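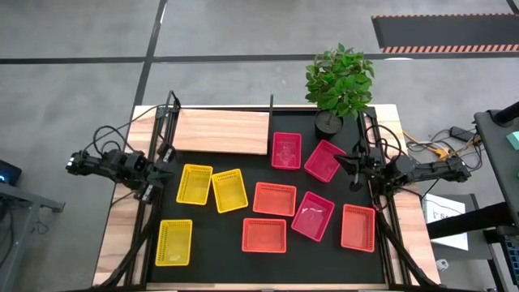
Truda Casts Folk Singer's 1970s Recording in New Television Campaign

GUSTHORPE – Footwear maker Truda will begin airing a new television commercial in August, set to a recording by the folk duo Ovport that has been out of print for decades.

The 50-second spot follows a night-shift baker walking home through town as the streets start to fill. It has no dialogue. The song, "Leave the Porch Light," plays from the first shot to the last, and the company name appears only in the closing seconds.

Truda licensed the track from Pitkänen, the small label that has held the Ovport recordings from the beginning. The original pressing ran to 578 copies, most of them sold at concerts. Pitkänen will reissue the song as a digital single on the day the commercial first airs, and a seven-inch vinyl edition of 1093 copies will follow later in the season.

"We listened to a lot of new music for this and kept going back to an old tape," said Eoin Gilmartin, head of marketing at Truda. "The song moves at walking pace. We cut the pictures to it and left the song alone."

The version heard in the commercial was made from the first-generation master tape, which Pitkänen transferred at its own studio. No instruments were added. The second verse has been shortened to fit the running time, with the approval of both members of the duo. The full song will be available on the reissue.

Esko Manninen, who runs Pitkänen and produced the original session, said the label had turned down earlier requests to use the recording.

"Those people wanted the chorus and a drum machine," Manninen said. "Truda sent us a rough cut with the song already in place, and it was treated with some respect. I played it for the two of them over the phone and they said yes the same evening."

The commercial was filmed in Gusthorpe over four nights, with residents appearing as passersby, bus passengers and market traders. The bakery in the opening shots is a working business and stayed open during filming.

Broadcasts will start in 66 television markets, with the first showing at 8:30 p.m. A shorter cut will run before feature films in selected theaters, and the full-length version will be posted on Truda's website after the first broadcast. Radio stations may request the complete song from Pitkänen.

The shoe worn by the baker is part of Truda's regular walking line and is already in stores. The company has no plans for a special edition tied to the campaign.

Review copies of the single, lyrics and still photographs from the commercial are available to the press on request from the Truda press office in Gusthorpe. Interview requests for Ovport should be sent to Pitkänen – the duo will take questions in writing only.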